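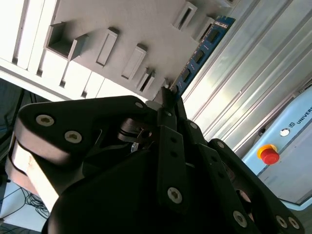 Memory is my favorite part of any computer, and I will happily argue the point with the graphics card people. It's the one upgrade where a total beginner can open a box, move one thing, close the box, and have a machine that feels different to sit in front of. And it's pretty! Look at that blue, with the black chips lined up evenly along the board and all the tiny printed markings in between them. I've been taking old towers apart for years now and I still get a small thrill when a stick like that comes out of its bag.

So this is a long post about memory, and old desktops in general, and why I think you should open yours up. Get a coffee.

I caught the bug from my aunt's computer. She had a beige monster under her sewing table that took so long to start that she would switch it on, feed the cat, water the tomatoes and come back. One March break I was bored and she let me take the side off it. I had no idea what I was looking at. There was a gray blanket of dust over everything, and cables going wherever they liked, and in the middle of it two little upright boards, one with nothing next to it but an empty slot. I read up on it that night, bought a used stick with my babysitting money, pushed it in (not hard enough, then hard enough), and the thing came up before she'd found the cat's dish. I was insufferable for a month.

Since then I've done this for cousins, neighbors, a dentist, and my friend Aurelia Roman, whose desktop is called Tono because she names everything. Tono is a good example of what I want to talk about. Aurelia was ready to throw it out. She'd already picked a new one. I asked what she used it for and the answer was photos, email, a recipe program and way too many browser tabs. The processor was fine for that. The power supply was fine. It was just starved for memory and spending its whole life shuffling things on and off the disk. New memory and a good cleaning and she's still using it, and her photo folder (2,310 pictures of one garden, I love her) scrolls without hiccuping.

What you'll find inside

If you've never opened a desktop, the good news is that there's less in there than you think. A full-size tower has loads of room. Lay it flat on its side, take the panel off, and it's basically a shallow tray with everything facing up at you. Please do lay it flat, by the way. I see people working on towers standing up, holding a flashlight in their teeth, pushing sideways on a board that's flexing away from them. Flat, you're pushing down, and the table is helping.

The big metal box with a sticker on it and a fat bundle of wires pouring out is the power supply. Leave it closed, always. Unplug it at the wall before you do anything, then press the power button on the case a couple of times with the cord out to run down what's left. The wires coming off it feed the board and the drives. On lots of the office machines they're yellow and black and stiff as old spaghetti, and you can usually lean them gently to one side.

The drive cages are bare metal and often have colored plastic latches. I adore these! Somebody at the factory decided that everything a person was supposed to touch should be a bright color, and it makes the whole inside so friendly. Blue is the one I run into most. If it's colored, it probably squeezes, slides or flips.

The flat ribbon or skinny cord between a drive and the board is the data cable. They come in orange, red, light blue, whatever was on the spool. The color doesn't mean anything by itself but it helps enormously when you're putting things back. Before you unplug a single one, write down what went where. I use masking tape flags and a pencil.

And then the motherboard, with the processor near the middle and, off to one side, the long dark slots where the memory lives.
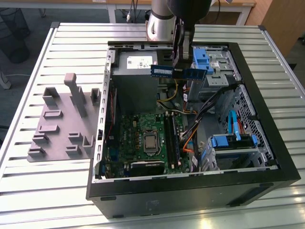 Tower on its side, panel off, and the blue memory stick above the power supply. The slots are down on the green board, right of the processor.

Isn't that a handsome layout? I like how much you can read in one look: power supply, drive cage, board, graphics card along the bottom. The white clips on the memory slots make them really easy to spot against the green, and once you know to look for them you'll find them in any machine you open.

Getting the old sticks out

Push the clips outward. On most boards there's one at each end of the slot, on some there's only one that moves. The stick will pop up a little by itself, and then you lift it straight out by its top corners. Don't grab the metal contacts along the bottom. Don't rock it.

Take the old stick with you, or photograph the label, before you buy anything. The generation has to match, and the notch in the bottom edge is in a different spot for each one, so a wrong stick simply won't go in. (People do try. Joar Fagerlund, who taught me half of what I know over a card table in his garage, has a wrong stick hanging from his key ring that he tried to force into a slot for most of an evening. He shows it to everyone.)

You also want to know how much your board will accept. Look up the model number on the maker's site and find the manual. Ten minutes, well spent. If you have an even number of slots and you're buying two sticks, the manual will tell you which pair of slots to use, and it's worth doing it their way.

Cleaning while you're in there

You have the thing open, so clean it! A can of air, short bursts, and hold the fan blades still with a finger while you do it. I take mine out on the back steps. A soft paintbrush gets the dust off the fins on a graphics card, and a dry one will do the corners of the case. If the contacts on an old stick look dull, I rub them very lightly with a white eraser and brush the crumbs off away from the machine.

If the cooler is off the processor for any reason, wipe the old paste off the metal lid with a coffee filter and a little rubbing alcohol, and put fresh paste on before the cooler goes back. Never power it up bare. A dab the size of a pea is plenty.

Putting the new ones in

Clips open. Line up the notch. Both thumbs, one at each end, straight down. It takes more push than feels polite, and then you get the click and the clips swing in and close by themselves, and I swear that click is the best sound in the hobby. If one end is in and the other isn't, take it out and start over. A stick sitting a hair high on one side is behind nearly every "my computer is dead now" call I get.

Leave the side panel off for the first start. Plug in the monitor and keyboard, turn it on, check that the full amount shows up in the system information. Then shut down, unplug again, tidy your cables, close it up.

What it cost me lately

I keep a small notebook, so here are the last few. A pair of used sticks for my brother-in-law's Lindqvist tower was $67 with shipping, and that was the most I paid all year. The secondhand place near the train station, Collel, has a drawer of tested memory at the counter and they'll let you dig through it while they look up your board. I've come home from there with 3 sticks in a coat pocket and a grin on my face. I also had a Giris desktop, tiny case, horrible to work in, scraped every knuckle, and it still came out great for a kid starting middle school.

Joar kept a count of the machines he fixed before he moved away, and the last time we talked he was closing in on 3,000. I'm nowhere near that and I don't expect to be. But every one I've done has gone back under somebody's desk, and I get texts. "It's so FAST." My aunt still sends me one every so often, and hers is two computers later.

A few things people ask me

Do you need a wrist strap? I use one. It's cheap. At the very least touch bare metal on the case before you handle the memory, stay off the carpet, and leave the stick in its bag until the slot is open and ready.

Can you mix old and new sticks? Often, yes, if they're the same type. They'll all run at the pace of the slowest one. If it acts weird, try it with the new ones alone.

Will it help if the hard drive is the slow part? Some. A solid state drive is the other big one, and I've got a half-written post about that which I keep abandoning to go take something apart.

If you open yours up this week, send me a picture. I want to see the latches!

Posted August 30, 2018
Filed under: old computers, fixing things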